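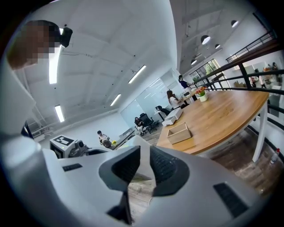 Beams running across a white ceiling.

What's Holding Up the Ceiling?
By Akua Laryea

When I was seven I used to lie on the floor of my nan's lounge room in Sostivstead and worry about the roof. I'd worked out that it was heavy. I'd also worked out that there was a very large gap between it and me, with nothing in the middle. What was stopping it coming down on my head?

My nan said, "Beams, love," and went back to her crossword.

I grew up and became a person who helps design buildings, so now I can give you the longer answer. It starts with a ruler.

Try this with a ruler

Find a bendy plastic ruler and two piles of books the same height. Put the piles a bit less than a ruler's length apart and lay the ruler across the gap like a bridge. Now press down gently in the middle with one finger.

It sags, doesn't it? The ruler is doing the job of a beam. A beam is a long, strong piece of something (wood, steel or concrete, usually) that goes across a gap and carries weight to the supports at each end. Your finger is the weight and the book piles are the walls.

Now hold the ruler so it stands up on its thin edge, still going across the gap, and press again. You'll need to steady the ends with your other hand, or get a friend to do it. Push as hard as you did before. It hardly moves! Same ruler, same plastic, same finger. All you did was turn it.

I still love this. I've done it in front of grown-up builders who already knew perfectly well what would happen and they still wanted a go.

Squash on top, stretch underneath

To see why it works, grab a kitchen sponge, the thick rectangular sort. Draw straight lines down one of its long, narrow sides with a felt pen, from the top edge to the bottom edge, like the stripes on a fence. Hold an end in each hand and bend the sponge into a smile shape.

Look at your lines. At the top they've squeezed closer together, and at the bottom they've spread apart. Somewhere in the middle they're about as far apart as when you started.

Every beam does this when you put weight on it, even a whopping great steel one, only by such a tiny bit that you can't see it. The top gets squashed. Engineers call that compression. The bottom gets stretched, and that's called tension. The middle part has an easier time of it, at least as far as the bending goes.

When your ruler was lying flat, the top and bottom were only a couple of millimetres apart. When you stood it up, they were much further apart, and that makes it far harder to bend. If you make a beam twice as deep from top to bottom, it doesn't get twice as stiff. It gets eight times as stiff! That's two times two times two. Make it three times as deep and it's twenty-seven times as stiff. This is why the wooden floor beams in a house are almost always put in standing on their narrow edge.

The capital I

If the middle of a beam isn't doing as much of the hard work, do you need all of it?

Good question, and somebody thought of it well before us. If you've ever walked past a big building site you might have seen steel beams shaped like a capital letter I when you look at them from the end. There's a wide bit along the top for the squashing and a wide bit along the bottom for the stretching, with a thinner strip joining them up. That saves a huge amount of steel, and the beam is much lighter to lift.

My friend Manolis Kourkoulas drives a crane, so he cares a lot about that last part. The heaviest beam he lifted for the new library at Trirnotley weighed 2,695 kilograms. I asked him what that felt like and he said, "Slow." He had to bring it in between two columns with only a small gap to spare at each end, and he told me he didn't blink for most of it (I don't think that can be true).

Where does the weight go?

Here's something that took me ages to get my head around. A beam doesn't make weight disappear. It just passes it along, a bit like a bucket line at a fire.

Say a magpie lands on the roof. The roof sheet pushes down on the smaller pieces of timber or steel underneath it. Those push on the bigger beams. The beams push down on the walls or columns at their ends, the walls push on the foundations, and the foundations push on the ground. And the ground pushes back up just as hard, or else the whole house would sink.

So the next time you see a magpie on a roof, you can tell people that its weight is going all the way down into the dirt. They may or may not be interested.

The trail that weight follows is called a load path. It's the first thing I look for when I walk into a building. I'm not much fun at parties.

Why are some beams hidden?

In lots of houses you can't see any beams. They're still up there, with a flat ceiling of plasterboard fixed underneath. In other buildings, like halls and workshops and some cafes, the beams are left out where you can look at them. It can make a room feel taller, and it's handy if you want to get at the lights or pipes later on. It also means more places for dust. My aunty has a whole special duster on a pole.

What happens if the gap is really wide?

The wider the gap, the harder a beam's job gets. Try your ruler again, lying flat, with the books close together, and then move them apart. It sags a lot more when they're far away.

For a big gap, builders have a few tricks.

They can use a deeper beam. That works for a while, but beams are heavy and they have to hold themselves up as well!

They can put a column in the middle. Simple and cheap, though you wouldn't want one in the middle of a basketball court.

They can use a truss, made of lots of thinner pieces joined into triangles. Triangles are brilliant because they don't squish sideways the way a square does. Make a square out of paddle-pop sticks with a pin at each corner and push on one corner, and it flops over. Do the same with a triangle and it stays a triangle. (Get a grown-up to help with the pins.)

Or they can use an arch, which curves up and over, and pushes out sideways at its feet as well as down. People have been building those out of stone for thousands of years.

Your turn: the paper bridge

You'll need two stacks of books, one sheet of ordinary paper and a handful of coins.

Put the stacks 15 centimetres apart. Lay the flat paper across and put a coin in the middle. It'll probably flop straight down.

Next, fold the paper back and forth, like you're making a fan, with each fold as wide as your thumbnail. Open it out a little so it zigzags and lay it across the gap, with the folds running from one stack to the other. Start adding coins.

You haven't added any paper, but now it has a top and a bottom with some space between them, the same as the ruler on its edge. Try bigger folds and smaller folds. Try rolling the paper into a tube. My neighbour's daughter, Yu-ting Kao, got hers to hold 277 grams before it gave up, and we weighed it on the kitchen scales, so I know she wasn't fibbing.

Words to know

Beam: a long piece that carries weight across a gap.
Column: an upright post that carries weight down.
Compression: squashing.
Tension: stretching.
Truss: a frame made of triangles.
Load path: the route weight takes to get down to the ground.

If your paper bridge beats Yu-ting's, write down how many grams it held and what shape you folded. She's already asking for a rematch.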